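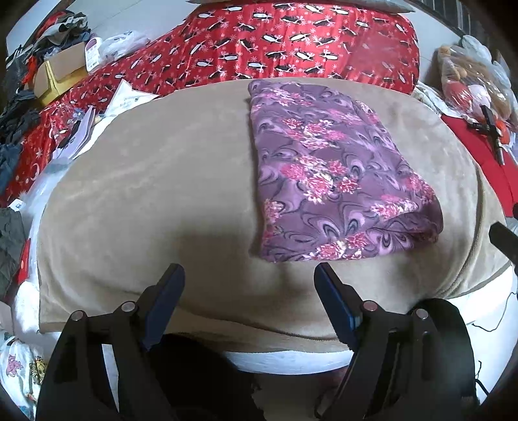

How to wash a plush blanket without wrecking the pile

Most advice on this comes from people selling detergent, so treat it with some suspicion. I have tried the vinegar, the tennis balls and a sachet of Prallport fabric reviver, and the sachet did nothing I could see or feel.

What you need
A machine with room to spare
Plain liquid detergent, half the usual dose
A clothes airer, or two chairs

1. Read the label. If it says dry clean only, you may be able to ignore it, but that's your risk and your blanket.

2. Shake it outdoors. Lint rollers are slow and you will use half the roll.

3. Wash it alone at 30 degrees or below. Cotton sheds fluff and plush grabs it. Set the spin to 400. The Janness guide says any speed is fine, and I don't believe it, having flattened one throw on a fast spin.

4. Skip fabric softener. It is supposed to make things fluffier. On polyester pile it leaves a coating, and after a few washes the blanket feels greasy.

5. Rinse twice if the water still looks cloudy.

6. Dry it flat over the airer, away from radiators. Tumble drying on low is said to be safe. I would check every few minutes.

7. Brush it while slightly damp, in one direction, with a soft clothes brush.

Matted patches that have been near an iron are probably melted. No spray will bring those back, whatever the bottle claims.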